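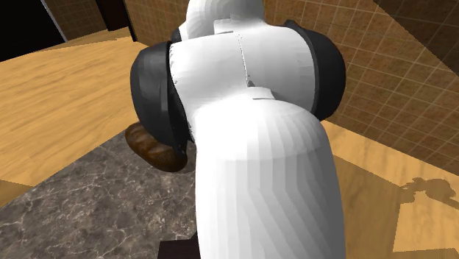 The man who runs the repair bench at Matlala does not believe in repairability scores, and he said so before I had put my bag down. He has mended small appliances for 13 years from a shopfront in Horkimen, between a key cutter and a place that sells uniforms, and he agreed to talk on the condition that I leave his name out. He still buys parts from some of the companies he complains about. What he believes in is seams. A thin line down the middle of a smooth white housing, with a small notch near its lower end, tells him two halves of a shell meet there, and from that he starts guessing how the maker expects them to come apart. "If I can see the join, I've got a chance," he said. "It might be clips, it might be glue. But there's a join."

I had come because of a sticker. Prallby, whose kettles and stick vacuums fill a good stretch of shelf in most discount stores, has begun marking its products "100 per cent repairable". The sticker is green, of course. I wanted to know whether it meant anything, and I suspected it didn't, so I should admit I wasn't a neutral listener.

He was less interested in the sticker than I was. "Everything's repairable," he said. "I could repair a light globe if you gave me long enough and paid for my lunch. It's like saying a house is buyable."

The question he wants answered is what a repair costs against what the thing cost new. A Prallby stick vacuum sells for a bit over $100 when it's on special, and it seems to be on special most of the year. The battery pack is a separate part, and can be ordered, which is how the company supports its claim. By the time he has paid for the pack, the freight and an hour at the bench, the customer is looking at a bill close to the price of a new one with a fresh warranty. Most of them do the sum at the counter and take the old one home again, or leave it with him. He has a back room of those.

I put it to him that this was partly his own pricing. He charges for an hour whether the job takes an hour or not.

"I charge for an hour because it takes an hour," he said. Then, after a bit: "All right, some take forty minutes."

He keeps records, which I had not expected from the state of the bench. They're in exercise books, one line for each job, and he had added them up in November because his accountant wanted to know what the business did all day. The books show 2969 jobs taken in since he started keeping them properly. He calls 2830 of those fixed, a figure I found hard to accept, and I asked how he defined it.

"Went out the door working."

And if it came back a month later?

"New line in the book."

So a toaster that failed three times and was mended three times counts as three successes. He didn't see the problem. I think there is one, and I think it is the same problem as the green sticker, which also counts whatever suits the person doing the counting. He took this fairly well. He also pointed out that the jobs he turns away at the counter never get a line at all, so the books would flatter him even if he were stricter about the returns. I hadn't thought of that, and he didn't have to tell me.

We moved on to screws. I'd assumed anyone in his trade would be angry about the odd-headed ones, the kind you can't undo with anything in the kitchen drawer. He isn't. A driver for each type costs a few dollars and he has owned all of them for years. His complaint is with plastic clips that are made to go together once. The first time the case is opened, two or three snap, and after that it never quite closes. "Customer gets it back and there's a gap you could post a letter in. It works fine, but they look at the gap and they think I've wrecked it. And I have, a bit."

There is a piece of software in all this too. Itar is a subscription service that gives independent repairers access to wiring diagrams and part numbers, and it has been talked up in the trade press as the thing that will save the corner repair shop. He paid for a year. He found the diagrams for older machines very good and the ones for newer machines missing, which is the wrong way round, he says, as he knows the older machines by heart. When he wrote to ask about the gaps he was told they were being addressed. He let the subscription lapse.

Would he sign up again if the gaps were filled?

"I'd want to see it first. They'd want me to pay first. So there we are."

I asked about the law, because everyone writing on this subject does. There has been plenty of talk of forcing makers to supply spare parts for a set number of years, and I expected him to be in favour. He is, in a tired sort of way, but he doubts it would change much on his bench. A maker can supply a part and price it so that no sane person would buy it. It can supply the whole assembly and decline to supply the forty-cent switch inside. He opened a drawer and showed me a bag of switches he had pulled out of dead machines over the years, sorted by size into old film canisters. This, he said, was his spare parts network, and no legislation had been needed for it.

What would help, in his view, is a price on the box: what the battery costs, what the motor costs, and how long the maker will hold that price. He'd drop every score, star and sticker in exchange. I said companies would hate it. "Well, yes," he said.

I'm inclined to agree with him about the box, though I'd note that he would do rather well out of it. I'm less persuaded by his view that people once looked after their things and now don't. He remembers his mother having the iron rewired. My own mother had an iron that sat broken in the laundry cupboard for most of my childhood, beside another broken iron. I suspect there was always a back room, and it was just spread across everyone's houses.

A woman came in while we were arguing about this, with a hand mixer in a supermarket bag. He turned it over twice, ran his thumbnail along the join and asked what she'd paid for it. She couldn't remember, it had been a present. He told her he would ring her with a price before he did anything, and that she was free to say no. After she left he wrote it in the book.

I asked whether he thought he could fix it.

"Probably just the brushes," he said. "If I can get in without breaking the clips."

Matlala is open mornings only until the new year, and he would like it mentioned that he no longer does microwaves.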